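Tips picked up at the Pistell open day

Went to the robot demo at Pistell, came home with a page of scribbles. Most of it works at a kitchen table or a workbench just as well. In no order.

Clip your work board down, one clip each side. Two small ones will do. A sliding board ruins everything, theirs or yours.

White foam board under small jobs. Shows up dropped screws, beads, cloves. Stains, yes - flip it, then bin it.

Wallet and tray on the board, a black gripper in each hand. Slow going. Elbows in, wrists on the table edge if you get tired - good for icing cakes too.

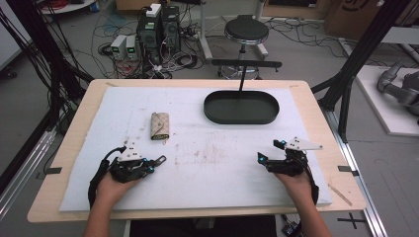
Cecilia Kwofie wanted to know if foam board holds up to a craft knife, and said hers was cut to ribbons by October. Put a cutting mat on top for knife work. Foam is for sorting and gluing only.

Same home for the tray every time. Kwaku Odoi ran nearly 400 tries on the Oltia setup and swears by this. I now do it with teh spice tray. Saves hunting.

Cables - label both ends, masking tape, pen. Do it before you plug in, not after. I had 7 behind the TV and no idea which was wich.

Next open day not anounced yet. Take a notebook, wear flat shoes.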